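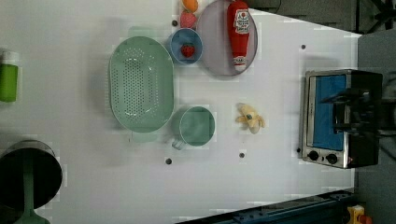
Washing and Storing Household Dishes, Colanders and Play Food

Residents of Plorkcombe often ask how to keep everyday kitchenware clean without buying special products. The advice below applies to most homes and to shared kitchens.

Colanders. Rinse a colander as soon as it has been emptied. Starch from pasta or rice sets quickly in small holes and is difficult to remove later. If it has already dried, soak the colander in warm water for 40 minutes and brush it from the outside in. Do not push a knife point through the holes.

Cups and mugs. Tea and coffee stains respond well to a paste of baking soda and water. Apply with a soft cloth, leave for 4 minutes, and rinse.

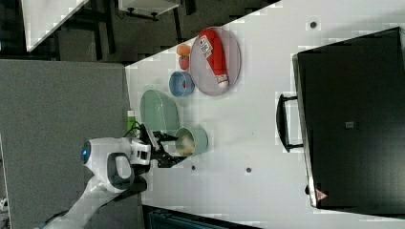

Reading time: 4 minutes

Grounds and other grainy leftovers should go into the food waste or the trash, never down the drain. Wipe the inside of the cup with a used paper napkin first — a small step that spares the sink trap a good deal of trouble.

Plates and bowls. Scrape before washing, and wash the least greasy items first. Plastic plates scratch easily and should not be cleaned with steel wool. Stack them only when fully dry.

Bottled condiments. Wipe the cap and nozzle with a damp cloth after each use. Follow the storage directions on the label, and write the month of opening on the base in marker. A bottle marked November is easily checked in the new year.
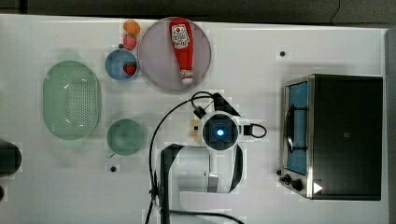
Home and Kitchen Advice Team, Cindutbridge Community Services

Toaster ovens. Unplug the appliance and allow it to cool completely. Remove the crumb tray, tap it out over the trash, and wash it in soapy water. Wipe the interior with a well-wrung cloth, keeping clear of the heating elements. Leave space on all sides of the oven as directed in the manual, and keep plastic items away from it while it is in use.

Play food. Hard plastic pieces may be washed by hand in warm water with dish soap. Those with seams or openings should be wiped only, as water trapped inside encourages mold. Dry each piece with a towel and leave it out overnight before returning it to the box. 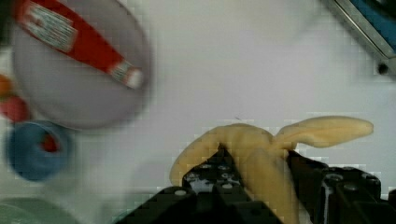
Toy banana in pale yellow plastic.

Discard any piece that has cracked or developed a sharp edge. Sticky label residue can be removed with a little cooking oil, followed by soap.

A printed copy of this page may be requested from Despina Radu at the Cindutbridge office, extension 819.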